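Home Threads Topics Search Log in

Last updated December 28, 2020

I've had a few questions about the notebooks I've been binding at home, so this is a thread on how I cut paper and board. Cutting is most of the work. The sewing gets all the attention.

If your cuts are off, everything after that is off. The cover won't line up with the text block, the corners gap, and you end up trying to fix it with glue. Glue does not fix it.

I started out cutting on a folded cardboard box on the kitchen floor. Don't do that. Your knees hurt, the blade follows the ridges in the cardboard, and you can't see the line from above.

Get a table you can stand at. Mine came from the school surplus sale in Giltimgate. It's a little low for me, so I put blocks under the legs.

Buy the biggest mat that fits the table. I put this off for a long time and used a small one, sliding it around under the paper. Every time you slide it you lose your square. With a full-size mat the work stays put and you walk around it.

I like a yellow mat. Pencil lines on gray board are easier for me to see next to it, and dark endpapers stand out. Green is fine too. I would skip black.

Store the mat flat. Mine spent one afternoon leaning against a radiator and it has had a wave in it ever since. I tried books on top of it overnight and that helped some. Don't leave it in a car in summer either.

Clean it with dish soap and cool water. Lint from the board gets down in the cuts and then your blade catches on it. An old toothbrush gets it out. Dry it flat on a towel.

Knives. I use two. A snap-off knife for paper and a heavy fixed one for board. The expensive handle I bought is in a drawer. What matters is a new blade, and I change mine more often than feels reasonable. A box of 50 lasts me into the next year.

Put the used blades in a jar with a lid. Tape the lid shut when it's full and write on it what's inside.

Steel ruler with cork on the back. Plastic rulers get shaved by the knife and then they aren't straight. A wooden one with a metal strip is OK for marking, but I wouldn't cut against it.

For board: don't try to go through in one pass. First pass is very light and only makes a track for the blade. Then keep going in the same track with a bit more pressure. I usually get through 2 mm board in about the time it takes to get annoyed with it.

Keep the ruler on the piece you want to keep. If the knife wanders, it wanders into the scrap. I have ruined a lot of covers by having this backward.

Keep your hand flat and your fingertips back from the edge. If you're tired, stop. My one bad cut was late at night on the last board of the evening.

Grain. Paper and board bend more easily one way than the other, and you want that direction running along the spine. To check, bend the sheet gently both ways without creasing it. The easy way is with the grain. Mark it with a pencil arrow before you cut anything, including the offcuts.

If you ignore grain you can still make a book. It will open stiffly and the covers may warp when the paste dries. My first three did.

Paper. For the inside pages I buy Broltmont text, the cream one. It takes fountain pen well enough and folds without cracking. The white from the same line feels different to me, a little slick.

Nørgaard endpapers are nice, but they cost too much for practice books. For practice I use wrapping paper or old maps. Thin wrapping paper wrinkles when it gets wet paste on it, so go easy.

Fold first, then trim. If you trim the sheets and then fold them, the inner pages stick out past the outer ones at the front. How much depends on the paper. With small sections you can live with it, and lots of people like the look.

I don't trim the front edge of most of my books anymore. When I do, I clamp the block between two scrap boards and take many light passes. A knife can handle up to 20 sheets this way before it starts leaning. After that you need a plow or a shop with a guillotine.

The print shop on the main street will do it for a small charge if you go on a quiet morning. Bring the block already pressed and tell them which edge is the spine. I also write SPINE on a scrap of paper and wrap it around, after one sad experience.

Thread is Lulon linen, waxed. Someone asked about dental floss. It works, but it's slippery and the knots come loose.

Squaring up: use the corner of the mat lines for a rough check and a real metal square for anything that counts. Printed grids are not always right. Check yours once against the square so you know.

Spine width is the measurement I get wrong most. Measure the block after it's been pressed overnight. If you measure it fresh off the needle it's fatter, and your case will be loose.

I have 11 boards cut and stacked for January. They'll be plain pocket notebooks with cloth spines. I'll post about pasting once I've made a few and remembered to write down what I did.

If you have a way of cutting cloth without it fraying at the corners, please tell me. I'm still fighting with that. 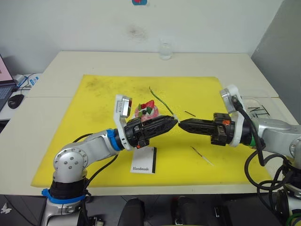 One reply said to back the cloth with thin tissue and wheat paste, let it dry completely, and then cut it with a fresh blade the same way you'd cut paper, and the corners should stop fraying.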